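3.2 Surfaces and sorting of produce

Households in the Dundberg sample sorted fruit and vegetables on whatever flat surface was free, and in 80 of the 976 recorded sessions that surface was a bed. Bed sessions ran longer than counter sessions. Soft bedding lets round items roll toward any depression, so a sheet was normally spread first. Loose fruit was kept toward the middle and vegetables were assigned to dishes (Fig. 6). Trays were coded separately from dishes, following the Teneck scheme.
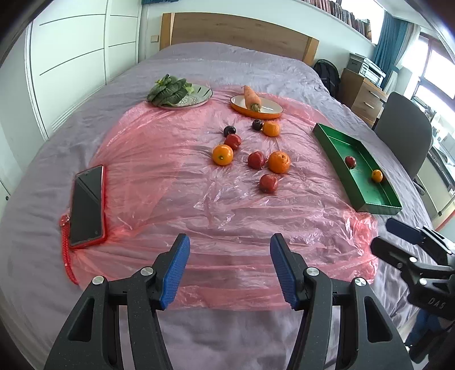 Fig. 6. Sorting layout on a bed: apples, oranges and plums on pink plastic sheeting, with leafy greens and a carrot in separate dishes.

Fovel objects that a plastic sheet adds slip of its own and that a cotton cloth would have held the fruit better. The July sessions included no cloth condition, and the point remains open.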